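Category: Work and Technology / Course Readings
04/12/2025 | By Khoa Nghiêm

Chapter 4
When the Line Changes

In January, Lokley moved its cable-forming work to a new cell. Before the move, 22 people on the day shift bent wire, threaded rings and clips onto it, and passed each piece down the bench by hand. Robots now do most of the threading. All 22 people still work for the company, but few of them have the same job.

This chapter looks at what happened to those jobs. It starts with the planning stage, when the work existed only as a computer model. Ánh Khương had threaded by hand for years. She was moved to the planning group and asked to explain what her hands did. She found this hard. She could feel when a ring was about to catch on a bend, but she had never had to put it into words.

The planning group used a practice task in simulation. A ring on a handle has to follow a bent wire from one end to the other. The skill is close to the one used on the line: keep the ring centered, turn it as the wire turns, and slow down before a tight curve.
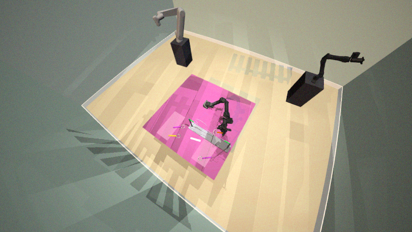
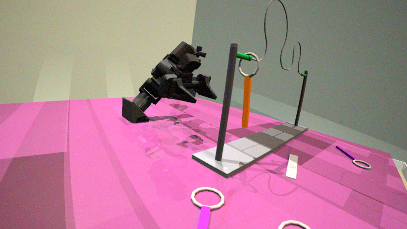
Figures 4.1 and 4.2. The wire-and-ring task in simulation. Figure 4.2 shows the bent wire between its two poles, with a ring on an orange handle threaded onto it.

Khương's notes from this period ran to several pages. Most were about approach angle and grip. A programmer, Định Cao, turned them into settings and came back with questions. How far can the handle lean? When do you let go and take hold again? By the end, the two of them shared a desk.

Not everyone on the shift gained from the change. Pay for the new cell operator job was set by a different scale, and people who had earned a speed bonus lost it. Fergal Ó Súilleabháin, the shift representative, asked that the bonus be paid until workers were trained for the new scale. Management agreed to part of this. Section 4.3 gives the terms.

As you read, keep three terms in mind. A task is one piece of work, such as threading a ring. A job is the set of tasks one person is paid to do. Tacit knowledge is what a worker knows from practice but has not written down. Automation usually takes over tasks first. What happens to the job depends on decisions people make afterward.

Section 4.1 begins with the line as it was before January.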